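Foltuvent Two-Arm Folding Station — Set-up and Service Guide
Updated March, by Qiuyue Fang

Section 11. Wrist camera covered, or garment lost during the lift

This section is for the operator who stands beside the machine. It treats two faults which often come together: the wrist camera is covered by something close, and the arm keeps moving with a garment in the fingers. Please read all of it before the first session at a new bed or table.

11.1 How the fault shows itself

The controller writes code 1425 in the log and the status line says "view near". The arm does not always stop by itself. In software before the March release it could continue the lift for up to 2 seconds with no usable picture, and Boyang Kang found in our test room that this is enough to pull a sleeve into the wrist joint. For this reason we ask the operator to stop the arm by hand, also when the motion looks normal.

Open the wrist view on the operator screen and compare. In a covered view the near colors have no sharp edge, and only a small part of the room can be recognized.

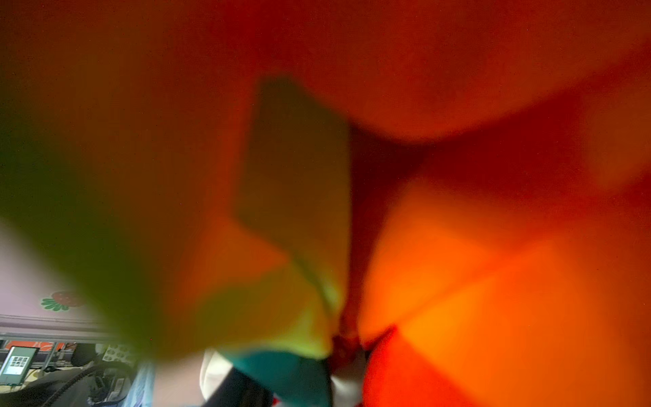

Fig. 11-1. Wrist view with near objects over most of the picture. Only the lower left still shows the room clearly.

If you can recognize the room in one corner only, treat the view as covered. Do not wait for it to become better.

11.2 Stopping and clearing

CAUTION: Keep hands and hair away from both grippers until step 4 is finished. The fingers can close again after a pause.

1. Press the stop button on the side of the base. Do not use the pause on the screen — pause holds the motors under power.
2. Wait until the status line says "held".
3. Support the garment from below with one hand. If it is heavy or long, ask a second person.
4. Turn the release key to OPEN. The fingers will open slowly and the garment will come down in your hand.
5. Look at the cables under the wrist of each arm. If cloth has gone between a cable and the joint, take it out by hand in the direction it came from. Never cut the cloth while the arm is under power.
6. Wipe the camera window with the dry cloth from the Drollalent kit. Do not use spray.
7. Move the arm by hand to the rest position and look at the wrist view again. The whole work area must be visible.

Note: If the view is still colored or foggy after step 7, the window itself may be scratched. Order a new one under part number 2000 and do not continue with this arm.

11.3 Preparing the pile before you start again

Most of the lost garments we saw came from the pile, and only a few from the fingers. A pile on a soft mattress changes its height when the first piece is lifted, and a piece below can come up together with it. Lace, ruffles and elastic bands are the most difficult, for the fingers can take the edge and leave the body of the garment behind.

1. Put the pile well inside the bed edge, so that a piece which falls will fall on the bed.
2. Pull apart any pieces which are twisted together.
3. Leave free space between the pile and the wall. The second arm needs this space to turn its wrist.
4. Set lift speed to LOW for the first piece.
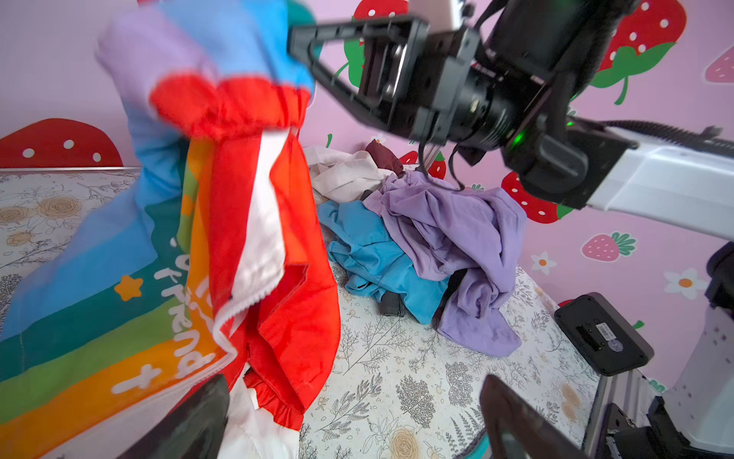 During the first lift, keep one hand near the stop button and watch the place where the two arms come closest. The hanging part of a garment can swing to the other arm, mostly at the start of the motion. If it touches the other gripper or its cables, stop and go back to 11.2.

When three pieces have been lifted without code 1425, you can set the speed to NORMAL.

11.4 What to write in the log

Write the time of day, which arm was concerned, the kind of garment, and whether cloth had reached the joint. Please save the wrist view before you clear the fault; afterwards it is overwritten. If the same arm gives the code again in one session, switch it off and send the log to Pridomar service. The mounting angle of the camera is then checked with the Yin gauge, and this work must not be done by the operator.

Pridomar Service Desk — contact us through the support page | © Pridomar, all rights reserved | Back to top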